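Bits and bobs from my hallway table

I said last time that I'd sort out the hair things before spring, and several of you wrote in to ask whether I'd got anywhere. Well, I have! (Sort of.) The trouble was that everything lived in one big drawer along with the phone chargers and the takeaway menus, so getting hold of a matching bracelet before work meant tipping half of it on the floor.

I'd been looking at the drawer dividers from Trerker, but they wanted 16 pounds for a set and I couldn't see a scrunchie staying put in one. Then I found a shallow stripy box in the Welleck closing-down sale for 3 pounds and that was that. I put the big red flowery cloth on the table, the Christmassy one I refuse to put away, and made a start on the bracelets. 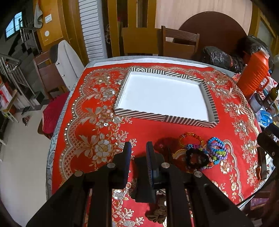
Beads and hair ties on the red cloth, with the box behind.

My one rule was that anything with perished elastic had to go. Give each bracelet a gentle pull between your thumbs and you'll soon feel it. The beads from the dead ones go in a jam jar, and I'm told by the craft table at Erraji that they'll happily take them, up to 400 at a time, so do have a rummage at home if you've got odd ones knocking about.

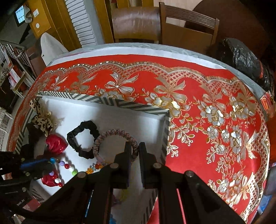 Scrunchies are a different matter, I can't throw out a scrunchie. The black satin one goes with everything, and the leopard print with the bow is far too silly to lose. I do love a heart-shaped clip as well, the redder and shinier the better, though they're slippery little things in fine hair and I always put a plain grip underneath.

Next month it's the scarves, heaven help me. If anyone has a way of hanging them that doesn't end in a heap, please write in!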